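Workshop tips for the robotics club: blocks, stands and simulated tables
Collected by Catriona Lamont for the Olby after-school group

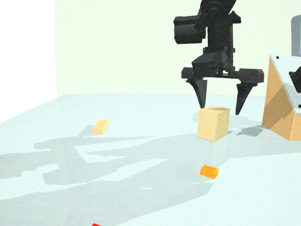
Before you build anything

We always start on the computer, and I know that makes some of the younger ones groan because they came to saw things! But an afternoon spent with a simulated arm over a simulated table saves a great deal of sandpaper later on. Put in one upright block, a few smaller ones and a stand, and see whether the gripper has room to open on both sides of the thing you want picked up. If it hasn't, move the block. It costs nothing.

Give your blocks different colours. Ours are tan, cream, orange and so on, and it does wonders for conversation when two people are arguing over which one to go for next.

Cutting the real blocks

Softwood offcuts are perfectly good. Mark all four faces with a square before you cut, not just the top, and clamp a scrap behind the saw line so the back edge doesn't splinter. Make the tall block 20 mm narrower than your gripper's widest opening (we learnt that one the slow way, with a whole tray of lovely blocks that wouldn't fit). Round the corners very lightly, two strokes with fine paper and then stop.

Making a sloping stand

Cut both wedge sides together, taped face to face, and they'll match. Drill pilot holes for the top panel and sink the screws a touch below the surface, so that a finger coming in low doesn't catch on the heads. Kenneth Tennant likes to rub a little candle wax on the threads, and I've come round to it.

Lamps and shadows

Try your lights in the simulation too. A long jagged shadow across the tabletop can swallow the edge of a small block, and if your program relies on a camera you'll want to have met that problem early. At home, bounce a desk lamp off a pale wall and see how much softer everything goes.

Keeping your runs tidy

Write down every setting you change, in pencil, in the project book. Our Imrie team reached run 2,826 before anyone thought to do this, and going back over it was a dreary job. Plan books for the Storkel challenge are due in to me by 30th April, with your name on the cover please, and any borrowed clamps back in the blue crate.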